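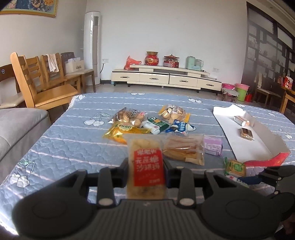
From: Marisa Sorrentino
To: Valside Snack Swap list
Date: Mar 2, 2019
Subject: Re: [swap] what's going in the boxes?

Bheki, all, quick one as I'm out the door in ten mins.

Bheki Dlamini wrote:
> Hi Marisa, could you let us know what you've got so far for the
> spring swap? Trí and I are doing the shopping for our end and don't
> want to double up. In December three of us sent nothing but biscuits
> and Ornella ended up with crackers till the end of January.
> Also is it still the small boxes or have we gone up a size? And what
> was the weight limit, I had 2 kilos in my head but Osvaldo says less.
> Last thing, are we doing labels in English this time?
> Bheki

Right. Got most of mine out on the quilted cover with the cherries on, easiest place to spread it all. So far:

sachima, the puffed sticky ones, red label
twisted fried dough sticks, clear bag
round golden biscuits
small round crackers (sorry Ornella)
bread, the yellow bag with green writing
a rectangular cake, dark on top, clear wrapper
something in foil, bar shaped
a few odd packets — one lavender, one blue and white, one green and white
the white and green tube thing, haven't looked up what it is yet, Trí can you read the label for me when I send it over?

The foil bar and the cake are in the white box already, the one with the red print inside the flap. That's not the posting box, just handy for keeping the cake from getting squashed. Everything else is still out.

So please NO more biscuits or crackers from anybody. What we're short of is anything salty or spicy. Nuts, dried peas, seaweed, crisps if you can bear the crumbs. Osvaldo did those chilli broad beans last time and I'd happily have them again. Some fruit sweets wouldn't hurt either, Brunness people have children.

Box size — same as December, the small ones. Grasso on the high street had 60 of them flat packed and I've put 45 by for us, which covers everyone on the list plus spares. Come and get yours from me, any evening after six.

Weight: Osvaldo is right, it's less than 2 kilos. Aim for one and a half including the box. The dough sticks weigh nothing but they take up half the room, so put them in last, on top, and don't tape the lid down hard or you'll post a bag of dust. Sachima goes at the bottom, it can take it. Bread I'm in two minds about. Might just eat it and send something else, it won't thank us for a week in a van.

Labels yes please. English, on a bit of paper inside the lid, what it is and whether there's nuts, egg, sesame or milk in it. Doesn't need to be pretty. Sesame especialy, there's one lady in the Forkia group who can't have it at all and last time she had to give away nearly the whole box. Her box is number 171 on the sheet, so whoever draws that one, check with me before you seal it. If you can't read the ingredients don't guess, just leave it out of hers.

Money: postage kitty stands at 719 after December, so we're fine for this round and nobody needs to chip in. Keep your receipts if you go over on the postage, not the snacks.

Trí, you asked me seperately about chocolate. Fine now, not in the summer round.

Ornella, did you still want the spare sachima? Shout soon or it goes in.

Must run, will answer anything else tonight.

Marisa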